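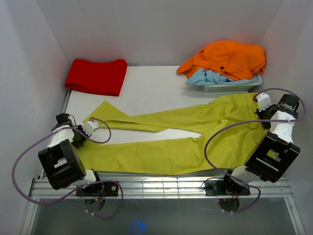
Firska white plastic laundry basket, reviewed after a few months of clean washing

I bought this in March after my old wicker one started snagging everything I owned (one good jumper, ruined, still cross about it). I wanted something plain and light that I could plonk on the table while I fold, and this has done that job nicely ever since!

The first thing I liked is the lattice. It's perforated, so air gets in, and bits of fluff don't gather in the bottom like they did in the wicker. A quick wipe with a cloth and it's clean again. The rim is smooth too, so when I overfill it and a shirt ends up hanging over the front, nothing catches.

Size-wise it's fine for two of us. Trousers are what fill it up. I always pull those out first and lay them flat, legs straight, waistband at one end, and once they're folded the rest of the pile looks far less grim. My neighbour Leidy has 4 children and says she'd need two of these, and I believe her.

Grumbles? The handles are a bit thin if you're carrying wet towels up from the cellar, and white does show every mark. I got a smear of blue biro on mine in week one and it's still there. It also doesn't stack neatly inside my older Husgate basket, although they look the same size on the shop page.

I've had the Apaza folding one as well and went back to this. 4 stars out of 5, and I'd buy it again in a darker colour if they made one.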